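Bresel review: two months with a tool that sorts out your gripper recordings

I've been putting off writing this one up because I kept changing my mind about the score. Bresel is a desktop program that takes recordings from hand-held grippers, works out where each hand was at every moment, lines up left and right, and spits out clean episodes you can train a policy on. I've been using it since September on a mid-range workstation, and I paid for my own license.

First, the part I love. Tracking setup is so much nicer than what we had before! We used to run a pile of scripts Haiyan Cai wrote (sorry Haiyan, they were great, but only you could run them). In Bresel you type in your marker size, pick which cube faces carry which tags, and hit calibrate. It took me 7 minutes the first time, and most of that was me hunting for the calipers.

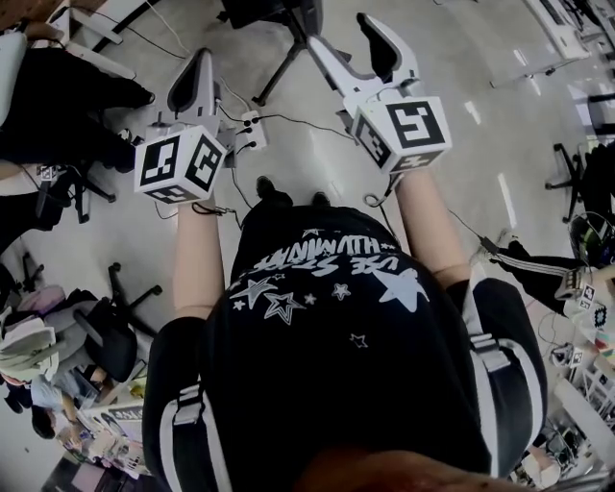
Two grippers, one pair of hands, tag cubes on both.

Two-handed sessions are where it earns its money. The left and right streams get matched on their own, and when one cube turns so its tags are hard to read, the solver leans on the motion data until it gets a good look again. You get a colored bar under the timeline – green for solid, yellow for guessing, red for please don't train on this. I wish every tool had that bar. Areti Politis, who does our training runs, now refuses to open anything with more than a sliver of red in it, and her policies have been less jumpy ever since.

Now the grumbles. Bresel gets confused when there's more than one set of cubes in the room. It will happily grab somebody else's tag for a few frames, and your gripper path jumps across the floor and back. There's a setting called "known tags only" that mostly fixes it, but it's off by default and buried two menus deep. Why?

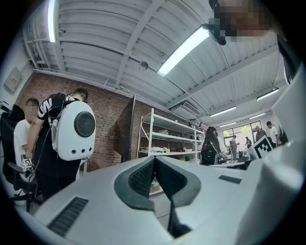

Gripper view on a busy day, with another tag block over on the right.

The wide-angle lens model is good, though. Ceiling beams that bow like bananas in the raw video come out straight after undistortion, and long light tubes are handy for checking the fit by eye. Face blurring is built in too, and you can run it as a batch overnight.

Speed is fine, nothing special. A batch of some 3,000 episodes ran from dinner until I came in the next morning, and 42 of them got flagged for a manual look. Fair enough. Export to Pastport works in one click; export to anything else means editing a config file by hand, and the docs for that are thin. Neville Blackburn on the support side did answer my email the same afternoon.

Would I buy it again? Yes, if you record with two hands. For single-gripper work I'd stick with Tam, which is cheaper and starts faster. Four out of five from me, and I'll bump it up when they move that tag setting.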